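Home | Ask | Browse topics | House & Garden | Log in

Mullcombe Neighbours Help
Posted by Edileuza Lins, April 26, 2023

How do I get old wax out of a tablecloth and off the worktop without wrecking either?

Hi all, hoping someone has been through this. We had a power cut in January and I lit every candle in the house, including a big fat church one my sister gave me, and I put it on a saucer that was far too small. You can guess the rest. There's a patch of red wax on my good cotton tablecloth and a long dribble that went over the side and set hard on the kitchen worktop. I've been hiding both under a fruit bowl ever since, but I've got 5 people coming for lunch soon and I'd like my table back!

I tried picking at it with a fingernail and only made the edges crumbly. My neighbour says boiling water, my mum says the freezer, and the man in Pimentel's hardware shop tried to sell me a spray called Trutico that I've never heard of. The worktop is a laminate one, pale, and it shows every mark. Any ideas welcome.

2 answers

Answer from Teltemard (112 helpful votes)

Your mum's right, start with the freezer. Fold the cloth with the wax on the outside, bag it and leave it in overnight, then bend it sharply and most of the wax will crack off. After that put the cloth between two sheets of plain kitchen paper and go over it with a warm iron, no steam, moving the paper along as it soaks up the rest. With red wax you'll be left with a pink shadow - that's the dye, and it wants a bit of stain remover and a normal wash. Don't tumble dry it until the mark has gone or you'll set it for good.

For the worktop, a bag of ice on the dribble for ten minutes, then push at it with something plastic. Never a knife. I use whatever's in the drawer (old loyalty card, comb, the lot) and keep it nearly flat. A drop of washing-up liquid on a warm cloth gets the greasy film off afterwards. 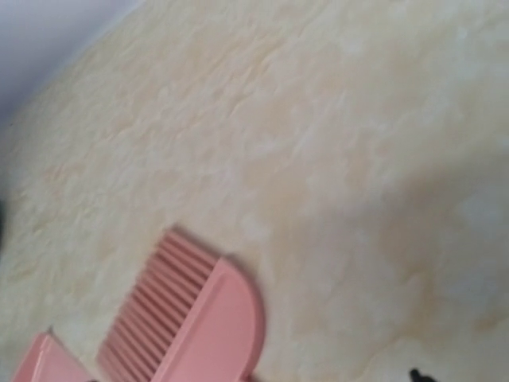
Pink plastic, pale marbled surface.

I wouldn't bother with a special spray. I did over 200 candles for a wedding once, at trestle tables with hired cloths, and got the whole deposit back with ice and an iron.

Answer from guest77 (3 helpful votes)

boiling water worked for me but it was a white cloth and white wax so maybe not the same. hairdryer is ok on a worktop if you go gentle, mine went a bit bubbly near the join so watch that. or just buy a bigger fruit bowl

We use cookies to remember your settings. Accept | Manage choices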